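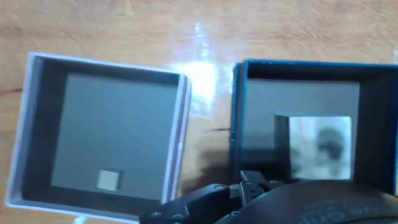
Open boxes on a wooden table, seen from above.

Stedamar opens its box works in Letorside to visitors once a year, in March, and this time I got a place on the morning tour. The plant makes rigid boxes, the kind with a separate lid that shoes, candles and board games come in. Folding cartons are done elsewhere and were not part of the visit.

We met at the gate at 9 a.m. and were split into groups of 16. Parking is on the street behind the loading dock. You get a hair net and a pair of foam earplugs, and you need the earplugs in the cutting hall.

The tour starts in the board store. Gray board arrives on pallets and is left to rest before anyone cuts it, so that it takes on the same moisture as the building. Board that goes straight from the truck to the cutter tends to warp once it is glued. The store is kept at one temperature all year and smells like a damp library.

Next is cutting and scoring. The older of the two machines is a Zapata, painted dark green, and it scores the fold lines without going all the way through. The guide passed around a blank so we could bend it ourselves. The corners are then cut out, the sides are folded up and the corners are taped with paper tape. Until the wrap goes on, every box in the building looks the same.

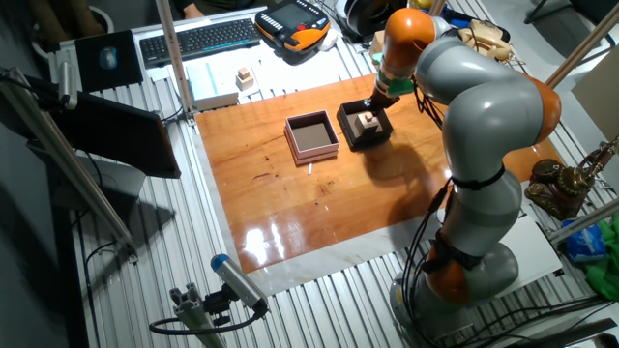 The gluing room was the part I had come for. The wrapping paper runs over a roller that lays down warm animal glue, and the box is set on it by hand or by machine depending on the size of the order. Short runs are still done by hand at a row of six benches. The worker presses the paper up the sides, tucks the corners and turns the edge down inside. It takes a few seconds, and I tried it later with poor results – my corners had air under them and the edge was crooked.

Lids are made slightly larger than bases, and the gap depends on the paper. A thick textured paper needs more room than a smooth one. The test is simple: put the lid on, let go, and see if it sinks slowly by itself. If it drops, it is too loose.

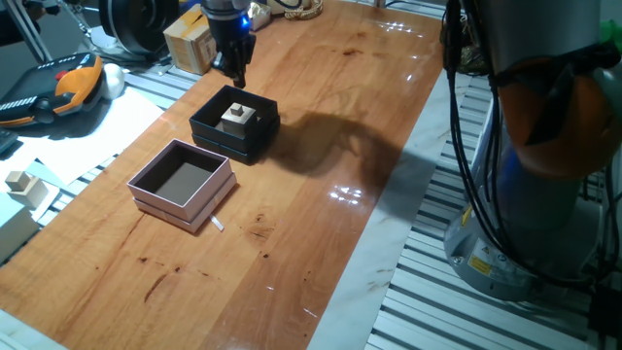
Two open square boxes, each standing on top of a lid.

After the gluing room there is a small display of old work in the corridor. Most of it is candy boxes, along with a long run of boxes for Plamex sewing kits. The labels in the cases are hard to read and the lighting is poor, so bring glasses if you need them.

The tour takes 105 minutes and ends at the shop, which sells seconds and offcuts. I bought a bundle of marbled paper and a nest of plain boxes. The coffee is free but runs out early.

Tickets cost 18 dollars and have to be booked ahead. There are stairs between the board store and the cutting hall, with a freight elevator for anyone who asks at the gate. Photos are allowed everywhere except the sample room.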